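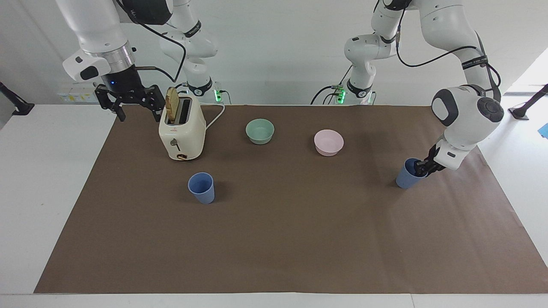

If you're teaching a pair of robot arms to do kitchen jobs by walking them through it over and over, most of your day is housekeeping, and I've picked up a few habits that save me a lot of swearing. My number one is paper. I spread a single sheet of brown paper over our white table before I put anything on it, and I keep the cast small: the cream toaster, a mint bowl, a pink bowl and two blue cups. Pale things on a white table are miserable to pick out on playback, and paper is cheap to swap when it gets crumby. A few creases are fine – I stopped ironing it (yes, I did iron it for a while).

Mark the paper, but lightly. I make tiny pencil ticks where the toaster feet go and leave the bowls and cups free to wander. Anika Kasprzak got me into moving at least one thing between takes, even if it's only a couple of inches. If you leave everything parked in the same spot for 100 takes, you get a system that's brilliant at that one spot and hopeless anywhere else!

Toast! Use day-old sandwich bread, sliced on the thick side. Fresh bread squashes in the fingers and the thin stuff snaps once it's brown. I toast a batch in the morning, let it cool on a rack and use each slice until the corners start to go. Unplug the toaster while you practice the pickup. You want to be thinking about the grip and nothing else.

Cups are harder than they look. Come in near the rim, close slowly, and wait a beat before you lift. Delia Preda goes faster than I do and her takes are lovely, but when I rush, the cup tips and I have to start over.

Keep the fumbles, by the way. I used to delete every take where I missed and went back for a second try. Now I label those "recovered" and save them in their own folder, and I only toss the ones where I knocked something off the table or sneezed. We have 2471 takes on the Korholm drive and around 100 are in that folder.

Write your notes right after each take. Mine are short: "pink bowl left, cup slipped, ok." Don't trust yourself to remember after lunch.

Last one: brush the crumbs off between batches with a dry pastry brush, away from the arm bases. A damp cloth turns the paper to mush. Next month I want to try the same setup with soup spoons, so if you have a good trick for picking up a spoon that's lying flat, please send it to me.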